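Trimulov: teaching a simulated arm to clear a sink
Project report, spring semester

So this is my write-up for Trimulov, the thing I spent most of the semester on when I should have been sleeping. The short version is that I wanted a robot arm to tidy up a kitchen in simulation, using demonstrations I recorded myself, and I got partway there. The long version is below, including the parts where I messed up.

I picked kitchens after our lab unit on pick-and-place, where everything was cubes on a flat table. Cubes are great! They sit there, they have nice sides, the gripper closes and you're done. By the second lab I was bored with cubes, and I asked if I could do dishes for my project. The answer was "sure, but keep it small," and I kept it small for maybe a week.

Setup

Everything runs in Kernside, the simulator we used in class, on one of the machines in the Cárdenas lab (the one by the door with the loud fan). I drove the gripper by hand with a controller and logged every run. The gripper's target shows up as a red sphere, which is a lot easier to steer than staring at joint angles, though it does get in the way when you're working close to the camera. I got used to it.

Each run starts with dishes in different spots. I wrote a little script called Druklow that shuffles them, drops them from a low height and lets them settle wherever they settle. My first version dropped them from way too high and plates went flying across the room, which was fun for an afternoon and useless for data.

The task is to get every dish out of the sink and onto the counter, right side up. That last bit was my own addition and I regretted it almost right away.

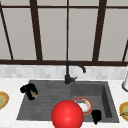
Mugs were the worst of it. A mug on its side can have its handle pointing anywhere, and from some angles the arm has no good way to get a finger in without bumping the faucet. I ended up doing a two-step move: nudge the mug until the opening faces the arm, then pinch the rim and rotate. It looks clumsy but it works more often than going for the handle. Plates in the basin had a different problem. You need to get under the rim, and the basin wall is right there, so I tilted the gripper and slid in from the drainboard side. I practiced that one a lot.

Also, dark mugs in a dark sink are a pain. The camera policy kept losing them. I thought about making all the dishes bright yellow (and did, for one test, and the numbers jumped), but that felt like cheating, so I put the original colors back and added more lighting variation.

Training and results

I recorded 155 demonstrations in total and threw out 13 where I either knocked something onto the floor or forgot to hit the stop button before going to get coffee. The rest went into training. I stuck with the behavior cloning code from class and changed only the image size and the number of action steps it predicts at once. Going from single steps to short chunks made the biggest difference by far. Before that the arm would hover over a cup and shiver.

For the final test I let the shuffle script generate 1,000 fresh layouts overnight and ran the policy on all of them. It fully cleared the sink in roughly 56 percent. I was hoping for better, but my number in March was basically zero, so I'll take it! Most of the failures I watched were mugs, either dropped during the rotate or set down upside down. A smaller group were plates that got wedged against the basin wall, and after that the arm just kept pushing.

What I'd change

I'd record the hard cases on purpose. My demos were mostly easy layouts, and the policy learned to be good at easy layouts. I'd also add a wrist camera, which I kept putting off and then ran out of time for. And I'd write the reset code first. I spent two full evenings restarting the simulator by hand before I fixed it.

The code and the demo logs are in the class folder under the project name. If you want to use the shuffle script, check the drop height before you run it.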